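Rommont Parents Group - June meeting, 7:05 pm, library back room

Minutes of last meeting approved, one fix: bake sale total was 197, not 179.

Money. Balance 3393 dollars. Playground shade bill came in at 2507, to be paid this month. Olance quote for the new water fountain is 2143, too much for now. Ask them again in the fall, also get a price from Arkar.

Field day. Went fine, not enough cups. Relay ran long and the little kids missed popsicles. Next year popsicles first. Cones still owed back to Mok Street school.

Crosswalk. City has not answered. Second letter to go out, same wording plus the bit about the bus stop. Some talk of painting it ourselves - no.

Carpool line. Long discussion. Cars still cutting in from the side lot. Agreed to try one entrance only for two weeks and see. Flyer needs to go home in both langauges.

School supply drive. Starts when summer session ends. Crayons, pencils, erasers, notepads on the list again, no glitter glue. Boxes at the front office and at Arkar. Bring unopened if you can.

Yearbook ads. Tabled, ran out of time

Closed 8:40. Next meeting same room, bring own chair if poss.
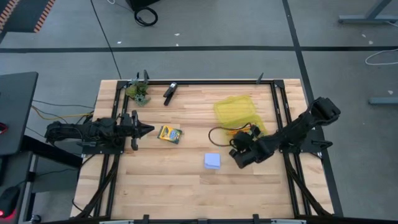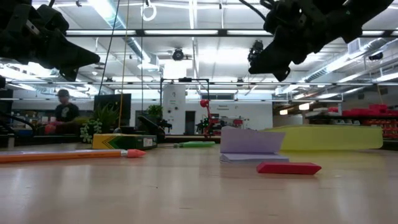 Crayons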